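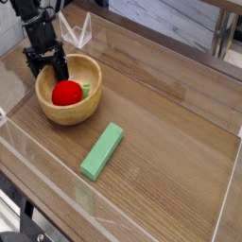 Rafsan Roy wrote back to my last post that he'll believe in home robots when one can clear up after his kids without being asked twice. Fair! But I've been reading and watching so much of this lately that I want to push back a little.

Picking up toys is a GREAT test. A soft fuzzy ball squishes when you grab it, a block doesn't, and a bowl has walls you can bump into. Three different problems before you've even gotten to the socks.

And reaching into a bowl is sneaky hard. Two fingers need room on both sides of the thing they want. If the ball is leaning on the wall, where does the second finger go? You and I just roll it out with a fingertip and never think about it.

Where I think we are: one table, a few known objects, decent light – yes, machines can do a lot of that now. A whole living room floor at 6 pm – no. Not yet.

Signe Hauksdóttir asked about shop floors. Way closer, I'd say! Parts come in the same shapes all day and you can build the bench to suit the arm. My old shop in Badcombe sorted fittings by hand, 400 to a tray, and I would hand that job over tomorrow.

Laundry is still my white whale. I timed myself on a basket of towels: 20 minutes, and I was watching TV. I'd be thrilled with a machine that took 70 as long as I didn't have to be in the room.

So what chore would you give up first? Mine is the toy bowl, then the towels. Noémie MacDonald already called dibs on dishes.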